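Zover shop newsletter, December 30, 2020

Changes to our plug-in timer range

We have had a lot of messages since October asking when the Plestirano timers would be back in stock. The first delivery came in before Christmas and the second is due in the new year. The single-socket version is on the shelf now at the old price. The twin-socket version is still on order, and anyone who put their name down will get an email before it goes on the website.

The new batch has a slightly larger dial and a longer off period. You set it the same way as before: turn the dial to the present time, push down the pins for the hours you want, and slide the switch on the side to the clock symbol. If the lamp stays on all the time, the switch has been left on manual. This is the cause of most returns we get.

Please check the load before you buy. The Plestirano single is rated at 2000 watts and the slimmer Cavlow model at 1000 watts. Either will run a table lamp, a string of lights or a small radio without trouble. Heaters should not be run from any of them, whatever the rating says, and the same goes for anything that gets hot and could be left on with no one in the house. 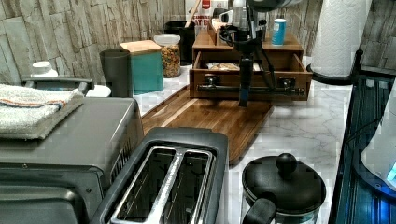
The Cavlow is the quieter of the two and better for a bedroom. It has no battery, so after a power cut it will be slow by however long the power was off, and the dial has to be turned forward by hand.

We have also taken on the Ngcobo extension leads in white and black. They come in two lengths and have a switch for each socket. Stock is limited to 620 leads for now, 474 of them white — order early if you want black.

Orders placed over the holiday will be packed when the warehouse reopens. Returns sent in that week may take a few days longer than usual to refund.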